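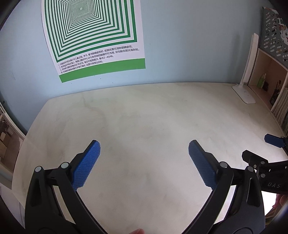 Film cameras, old lenses and mail-order developing: your questions

I get a lot of the same emails, which is fine, I like getting email, but my replies were getting shorter and grumpier so I've put the usual answers on one page. I've been repairing and reselling old film cameras from my spare room since my kids were small, and I shoot with most of them before they go out the door. If your question isn't covered, write to me anyway.

Which camera should I start with?

Whichever one your uncle has in his wardrobe. I mean it! A free camera that needs new light seals is a better start than an expensive one you're scared to take to the beach. If there's no uncle, I usually point people to the Savolainen 2, a plain manual SLR with a needle meter and a shutter that still works with a dead battery. They were sold as a student camera, so there are loads of them, and the ones that were going to break have mostly broken already.

If you really don't want to fuss with focus, go for one of the Pavus compacts. The lens is sharper than it has any right to be. The flash is harsh and comes on whenever it feels like it, so put your finger over it if you're somewhere quiet.

What film should I buy?

Colour negative, ISO 400, whatever your local shop has in the fridge. It forgives you when you overexpose and it copes with a cloudy afternoon. Please don't start with slide film. I love slide film, but it's pricey and it punishes every small mistake, and I've watched more than one keen beginner give up after a first roll of very dark rectangles.

For black and white I mostly use ISO 100 in summer and 400 the rest of the year. I like grain, though, so my taste may not be yours.

I found an old roll in a drawer. Is it worth developing?

If it's already been shot, yes, always. You don't know what's on it. Tell the lab it's old and tell them how it was stored if you know, and don't expect much from the colour. Black and white holds up far better.

If it's unshot and expired, use it for something that doesn't matter. The usual rule is one extra stop of light for each decade past the date on the box. It's a rough rule and I've had rolls ignore it completely.

The meter on my camera doesn't move. Is it broken?

Check the battery first. Then check the battery compartment, because a bit of green crust on the contacts will stop everything. White vinegar on a cotton bud, a gentle rub, wipe it with a clean one, let it dry with the door open overnight. That brings back more meters than anything clever I do with a screwdriver.

Some older cameras were built for mercury cells that you can't buy any more. Modern replacements run at a slightly different voltage, so the meter wakes up but reads wrong. You can get an adapter, or you can compare it against a phone app and set the film speed dial a bit off to make up for it. I do the second one. It's lazy and it works well enough for negative film.

If it's still dead after all that, use the sunny 16 rule and carry on. Bright sun, f/16, shutter speed closest to your film speed. You'll be surprised how quickly you stop missing the needle.

Can you fix the sticky shutter on my Gutden?

Probably. The Gutden folders all do this eventually. The old lubricant creeps onto the shutter blades and goes gummy, and then your slow speeds turn into very slow speeds. I clean the blades and the timing gears and leave them almost bare, and they'll usually go for years after that.

What I can't do is make new bellows. If yours have pinholes in the corners I can patch one or two with liquid electrical tape, and I'm happy to, but once the folds start cracking along their length it's a job for somebody with more patience than me. You can check at home: take it into a dark room, open the back, put a small torch inside the bellows and look for little stars.

What do you charge?

A shutter clean on a folder is $80. A full service on an SLR, with seals, mirror foam, speeds checked and the focus set, is $98 plus return postage. Light seals on their own are less, and I'll tell you how to do them yourself if you ask, since the foam comes in a cheap sheet and all you need is a toothpick and a free evening.

I don't charge to look. If I open it up and it isn't worth fixing, you pay the postage back and that's all. Or you can leave it with me for parts and I'll knock something off your next repair.

How long does it take?

Longer than either of us would like. I do this around a day job, and September is always a mess because everybody pulls their camera out at the first nice weekend and finds out it's seized. If you have a trip or a wedding coming up, say so in your first email and I'll tell you straight whether I can make it.

How should I post my camera to you?

Take the battery out. Take the lens off if it comes off, put caps on both bits and wrap them separately. Plenty of padding, a box that's bigger than you think you need, and a piece of paper inside with your name, your address and what's wrong with it. The paper matters! I once had a parcel on my shelf for ages with no note and a return label I couldn't read.

Don't send the leather case unless you want me to do something with it. They're heavy and they smell, and I don't have room.

What do you do with fungus in a lens?

Depends where it is. On the front or rear element, I can usually clean it off and you'd never know. Between cemented elements, I leave it alone. A light haze or a few threads make much less difference than people think. You might lose a bit of contrast shooting into the sun, and some folks go looking for that look on purpose.

Keep your lenses somewhere dry with a bit of air. The worst ones I see have come out of a leather case in a garage. And if you've got a mouldy one, don't keep it shut up in the same bag as the good ones while you decide what to do with it.

Are the Dralon screw-mount lenses any good?

I've got a soft spot for them. The 100 mm is my favourite portrait lens of anything I own, and I own too many. Wide open it's a bit dreamy, by f/5.6 it's crisp right across, and the focus ring has a long slow turn that makes it easy to land on an eye. The wide ones are a mixed bag. The corners are mushy and the filter threads get dented if you look at them sideways.

They work nicely on mirrorless digital bodies with a cheap adapter too. Turn on focus peaking, set the camera to aperture priority and off you go. You may need to switch on a menu setting called something like "release without lens", or the camera will think there's nothing attached and refuse to fire. I get that email at least as often as the battery one.

Do you develop film as well?

Black and white only, and only for people who've bought a camera or had a repair done. It started as a way for me to test things and it sort of stuck. I don't do colour. My temperature control is a washing-up tub and a kettle, and I'm not putting your holiday through that.

For everything else I send people to Kaj Lykkegaard, who ran the darkroom class where I learned most of this and still develops by mail. He scans at a decent size, doesn't crank the colours, and he'll send your negatives back in proper sleeves. Tell him which camera you used - he keeps an eye out for light leaks and will let you know which frames they're on, and that saves me heaps of time when the camera comes to me.

Should I keep my negatives if I've got the scans?

Yes! Please. Scans get lost when phones get lost, and scanners keep getting better. Mine live in a ring binder on a shelf out of the sun, with the month and the camera written on each page. I'd love to tell you they're all labelled. The last few years are.

Can I take film through the airport?

Put it in your hand luggage, never in a checked bag, and ask nicely for a hand check. Slower film will generally survive a pass or two through the older style of carry-on scanner. The newer CT ones are another story and I wouldn't put anything through those. I keep mine in a clear zip bag, out of the boxes, so it's easy for the person at the counter to look at. Some airports will say no whatever you do, and then you're choosing between buying film when you arrive or posting it home to be developed.

Do you buy cameras?

Sometimes. Send me a few photos in daylight, one of the front, one of the back open, and one through the lens with a light behind it. I can't pay what you've seen them listed for online, as those are mostly prices nobody's paid yet, and I still have to do the work. I'm always after Savolainen bodies with good prisms, even if nothing else on them works.

I'm not looking for any more Pavus compacts for now. I have a whole drawer of those to get through, and two more turned up in the post while I was writing this page.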